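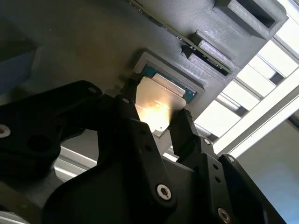 Workshop notebook, Dadlow bay — 7th January — entered by the used-car bench

Okay, the gray hatchback. It came in on trade from the Skenow lot with a note saying "dead overnight, new battery didn't help," and I spent most of the morning chasing it, so I'm writing it all down before I forget which fuse was which.

Battery first. Charged it up, tested it, perfectly good. Then I hooked the meter in series on the negative side, latched the hood and doors with a screwdriver so the car thought it was shut, and went off to get coffee. You have to let these things go to sleep! The first reading was way up there, and if I'd started pulling fuses right then I'd have blamed the wrong thing. After 16 minutes it settled at 427 milliamps and just sat there. I'd like to see 50 or less on a car this size.

Pulled fuses one at a time, inside box first. Nothing, nothing, tiny dip for the radio, nothing. Then the one for the tailgate circuit, and it dropped to 59. So something back there is staying awake — my money's on the latch switch, which feels mushy and doesn't click the way the one on the blue car does. 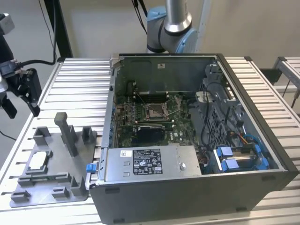
I unplugged the latch and put the fuse back, and the draw stayed down, so I'm pretty happy with that. There's some green crud in the connector too (cleaned it, greased it, didn't love the look of one pin). Ordered a latch from Eide. They had one back in October for nearly half what the dealer wants, hopefully that's still the price.

Still to do: find the other few milliamps, maybe that radio. Rear wiper is slow. Sales wants to list it at 300 under the silver one, fine by me, but please don't put it out front until the latch is in. Fuse is in my top drawer, in the Bitness tin.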